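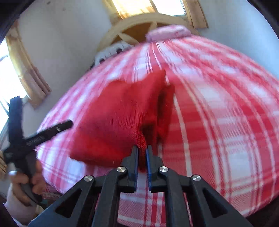 Red knit, plaid sheet, November.

I spent most of last month on Flistus, the home blood pressure cuff my clinic has been pushing on everybody over fifty. You strap it on, it talks to your phone, and the phone talks to the clinic. The leaflet says it is "as reliable as an office reading." I read that line a few times and could not find what it was based on.

So I wrote everything down. Morning and night, two readings each, five minutes apart, feet flat, no coffee first. The top number jumped by 26 points between one reading and the next on a night when I had done nothing but sit in a chair. Which one did the clinic get? Both, and then the app averaged them and showed me a green smiley face.

I called the support line and was told the cuff was probably on wrong. Maybe it was. The cuff comes in one size, and the marks printed on it barely reach each other on my arm. A larger cuff is sold separately, under the name Odutine, and I'd have thought the size of a person's arm was something you'd ask about before mailing out the box.

Then there's the study. The Flistus website says it was "tested in over 2,000 homes." I dug up the summary, and 724 of those homes sent back a full set of readings. Of those, 293 were checked against a reading taken by a nurse. That may be a perfectly decent number for this sort of thing – I'm not a statistician – but it isn't the number in the big letters.

My old Henon, the kind with a rubber bulb and a dial, has sat in a drawer for years. I took it in and had the nurse compare it with hers. They were two points apart. The Flistus, same arm, same chair, was off by eleven.

One visit proves very little, I know. I'm keeping the new cuff until the spring because the clinic wants the data, and I've ordered the bigger size out of my own pocket. If the readings settle down I'll say so here. Until then I'm writing the Henon numbers in a notebook and bringing that to my appointments.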